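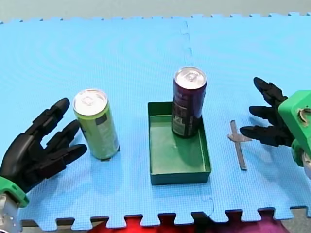
Grasanby Baseball Club, Analytics Desk

1/ Series notes for Grasanby at Curneck, two games, first pitch tonight. Posted 01/04/2025. Numbers are from our own scoring files, so they may differ from the league page by an earned run here and there.

2/ Curneck's park plays short to right and deep everywhere else. Left-handed pull hitters get the benefit. Our lineup has five left-handed bats against a right-handed starter, and we expect all of them to play tonight.

3/ Starter for us is a sinker/slider right-hander. Ground ball rate was up all spring. The sinker sits lower in the zone than it did last August, with the same velocity and a slightly lower release point. Walk rate has not moved.

4/ Attendance for the last meeting at Curneck was 3,045. Crowd size has no effect on any of this. It is in the file, so it is in the thread.

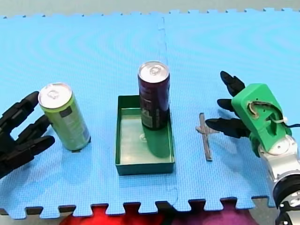
Blue mat, can at left.

5/ Bullpen. The two late-inning arms both threw on Sunday. Either can go tonight, but using both leaves the second game thin. Expect the long man if the starter is out before the sixth.

6/ Curneck runs more than Vement did in our last series. Their leadoff man goes on first movement against slow deliveries. Our starter is slow to the plate with men on first and average with men on second. The slide step helps, but it costs him some depth on the sinker.

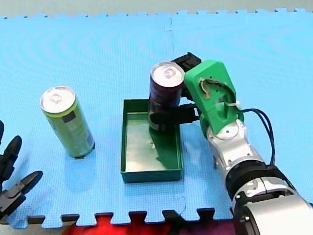

7/ Same point, other side: our catcher's pop time is fine. Most of the steals we allowed in spring were taken off the pitcher. Judging the catcher by caught-stealing percentage over that sample is a mistake.

8/ Infield alignment. With the shift limits, we play the second baseman as close to the bag as the rule allows against their three and four hitters. Both pull grounders and hit fly balls the other way. Outfield straight up, left fielder a few steps in.

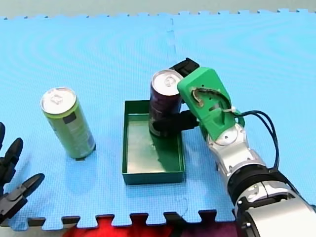 9/ Game two. Their starter is listed as undecided. If it is the left-hander, two of our lefty bats sit and the order changes from the fifth spot down. Revised projection goes up once the card is in.

10/ After this we go to Prasertsri. Turf field, quicker infield, separate thread.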